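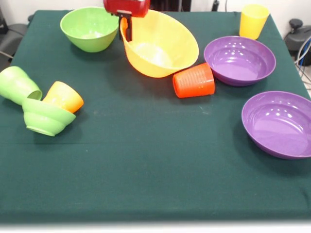 Most customer surveys are sent by the wrong department. Marketing owns the mailing list, so marketing writes the questions, and the answers are then used to support decisions marketing has already made. I think the survey should belong to whoever handles complaints.

My evidence is limited but it is first-hand. At Clasodach we ran two surveys in the same year. The first went to 1,932 account holders and asked them to rate us on a ten-point scale in nine areas. We got 161 replies. The average score moved very little from one area to the next, and I could find no decision that was changed by it.

The second was written by Vlasta Stan on the complaints desk. It had one question: what did you have to ask us twice? It went to 1,355 of the same accounts in March. The replies were short, often badly spelled, and nearly all of them named a specific invoice, delivery or phone call. Two billing rules were rewritten as a result.

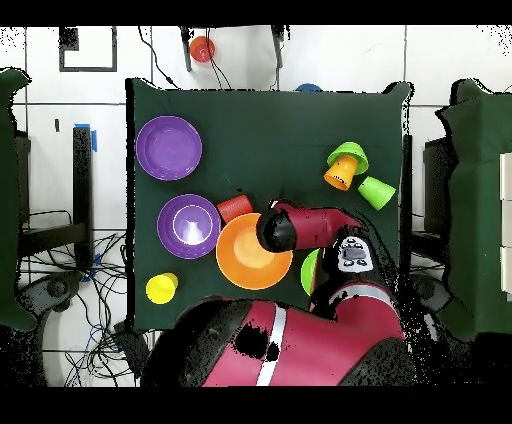

Dishes and cups on a green cloth.

A rating asks the customer to do the analysis. He has to recall several contacts with the company, weigh them, and turn them into a number. A question about a single event asks only for memory. The analysis is then done by staff, who are paid for it and who have the account history open in front of them.

The usual objection is that free text does not scale. Below 1,000 replies this is simply false. One person can read and sort that many in a week, and the sorting is where most of the learning takes place. Above that level a sample will do. Ninus and similar tools can group replies by keyword, but they group by the customer's words, and customers use the word "late" for at least four different faults.
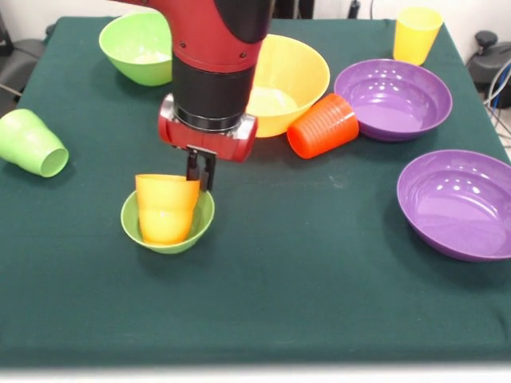
Krum Halilović wrote to me after an earlier draft that complaints staff would only ask about complaints, and that a company also needs to know what to leave alone. I accept the second half. A question such as "what should we not change?" fits on the same page and can be sorted by the same person.

The rating scale can stay if the board wants a trend line – one item, once a year, reported without decimals. The rest of the page should go to the people who will have to answer the replies.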